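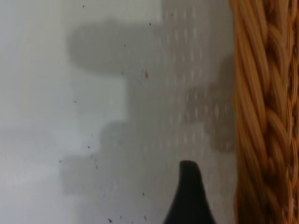

Why are we asking to keep the basket program going through the winter? The baskets turned out to be the part of the grant that families use most, and we still have a waiting list we would like to get through before spring.

4 min read

Progress report to the Granström Fund, Skamau Home Goods Library

When we wrote to you in June we had a back room full of donated wicker, a leaky window and a lot of good intentions. I'm happy to say the window is fixed! The rest of this report is mostly about baskets, so please bear with me, because I do tend to go on about them.

As you may remember, Skamau lends and gives household things to families setting up a home on very little money. Your grant covered the storage and tidying side of that work: woven baskets, shelf liners, hooks, labels, and the hours it takes to clean and mend what comes in. So far 112 baskets have gone out the door, in all shapes, and 40 more are sorted and waiting on the long shelves by the radiator.

Most of the donations are rattan or cane, and they come to us in every condition you can imagine. The rims are usually what goes first. A chunky braided rim is lovely to look at and comfortable to hold, but once a strand lifts it catches on sleeves and sweaters, and then the next one lifts too. We soak the loose ends, tuck them back under the plait and clamp them overnight. The tighter weaving just below the rim gives us less trouble, although it holds on to dust like nothing else (a dry paintbrush gets most of it out, and a vacuum with the small nozzle gets the rest).

Crumbs and specks are a story of their own. Old cane sheds little dark bits whenever it's moved, and we find them on every pale surface we own. We now wipe down the sorting surfaces at the end of each session, which we should have been doing from the start, and the families tell us the baskets arrive a good deal cleaner than they did in the early weeks.

On money, we have spent $590 of the supplies line. The biggest piece of that went to replacement cane from Handudow, who were slow with the first order and very quick with the second. We had planned to buy ready-made liners from Didance as well, but the sizes didn't suit round baskets, so we are sewing our own from donated sheets. It takes longer and looks nicer.

The home visits have been the happiest part for me. We spend about 10 minutes talking over where things pile up, usually by the front door or at the foot of a bed, and then we try a basket in that spot and leave it there. One mother moved hers four times before she settled on the bottom of the linen closet, and she has since asked for a second.

Two things are behind schedule. The printed care sheet is still a draft, and the mending evenings have been thinly attended, so we are moving them to an earlier hour when parents can bring their children along. We'd like to carry the unspent part of the supplies line into the winter for more cane and a second set of clamps, if you are agreeable, and I'll send the finished care sheet along with our next report.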